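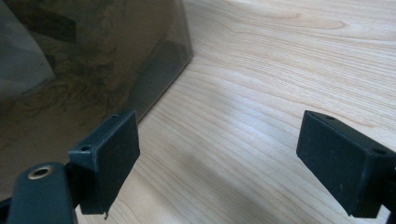
Sylvain Deschamps wrote that his last 12-inch came back quieter than the record he sent as a reference, that both sides had been supplied as finished masters, and that he would like to know at what point the level was lost and whether he should supply louder files next time.

Louder files will not help. The level on a record is set when the lacquer is cut, and it depends on side length, low end, stereo width and high-frequency content. The answers below cover most of what we get asked on the subject.

Vinyl cutting at Prekell: frequently asked questions
Last revised 13th December

How long can one side be?
For a club 12-inch at 45 rpm we recommend no more than 13 minutes, including the gaps. Past that point the grooves have to sit closer together, and the only way to do that is to lower the level or reduce the bass. At 33 rpm a side can run longer, with some loss of top end toward the center. If you are not sure which speed suits your release, send the running times before you book.

Why is my record quieter than the file?
A file has a fixed ceiling. A groove does not have one in the same sense, but it has a limited amount of space. A long side, or a side with a heavy sub, uses that space faster. Two records mastered to the same loudness as files can come out several dB apart on vinyl.

Should I send limited or unlimited masters?
Unlimited, or lightly limited. Heavy limiting flattens the transients and raises the average level, and the cutting engineer then has to turn the whole program down to keep the cutter head within its temperature range. Leave peaks at or below -6 dBFS if you are exporting straight from your mix. If the limiter is part of the sound, send both versions and label them.

What file format do you accept?
24-bit WAV or AIFF at the sample rate of the session. Do not convert the sample rate. Do not send MP3, and do not send a WAV that was made from an MP3. Files may be sent as separate tracks or as one continuous file per side. One file per side is preferred if there are crossfades or tight gaps.

How should files be named?
Catalog number, side, track position, title, in that order. For example, FAK006_A1_Title. Files named "final", "final new" or similar will be queried and your job will wait until we have an answer.

Does the bass have to be mono?
Low frequencies out of phase between the left and right channels produce vertical movement of the cutting stylus. Too much of it and the groove gets so shallow that the playback stylus can leave it. We normally sum to mono below a set point using an elliptical filter. On most club material the point is 98 Hz. It can be moved if the track needs it. Wide stereo sub, phaser on the bass line and stereo reverb on the kick are the usual sources of trouble.

What about sibilance and hi-hats?
The RIAA curve boosts high frequencies during cutting and cuts them again on playback. Bright hats, sharp vocal sibilance and noise sweeps are therefore a lot harder on the cutter head than they look on a meter. We use a high-frequency limiter when needed. You will get a cleaner result by fixing a harsh vocal in the mix. Send a note of the times where you think there may be a problem.

Does track order matter?
Yes. The linear speed of the groove drops as the stylus moves inward, so the inner part of a side has less high-frequency resolution and more distortion. Put the loudest and brightest track first. Dub versions, ambient tracks and tools hold up better at the end. With one track per side this does not come up.

Lacquer or DMM?
Prekell cuts lacquer only. If your pressing plant asks for DMM you will need another cutting room.

Can I attend the cut?
Yes, at the Zikolbridge room, by arrangement. Please ask when you book. An attended session is charged by the hour and an unattended one by the side. Current rates are on the price list.

What is a reference cut and do I need one?
A reference cut is a lacquer made only for listening. It lets you hear the side before the master lacquer goes to plating. It will stand a small number of plays before the top end starts to go, so listen on the system you care about first. We suggest one for sides over the recommended length and for anything with unusual stereo content. It is optional for everything else.

What happens after the lacquer is cut?
It is packed the same day and sent to the plating facility. A lacquer that sits too long before plating can develop groove echo and surface noise. Unless you tell us otherwise, plating is done by Jacquet, and the stampers go from there to your plant. If you have your own plating account, put the address and account number on the order form.

What should I listen for on the test pressing?
Play more than one copy. A click in the same place on every copy comes from the lacquer, the plating or the stamper. A click on one copy only is a pressing fault on that copy. Also check that the sides are the right way around, that the speed is as ordered and that the hole is centered. Pitch drift that repeats once per revolution means an off-center hole. Report faults to the plant with the side and the time, and copy us in.

What goes in the run-out?
The matrix number is required and we add it from your order form. A short message can be added on either side. Write it exactly as you want it etched, with capitals and punctuation. We do not correct spelling in run-out messages.

Can you recut an older release?
Yes, from the original files or from tape. We do not cut from a copy of the record. The Fakance reissues that went out in April were cut flat from the label's tapes with new spacing, and the levels differ from the first pressings for that reason.

How long do you keep my files?
2 years from the date of the cut. Keep your own backup. After that a recut will need new files from you and will be charged as a new job.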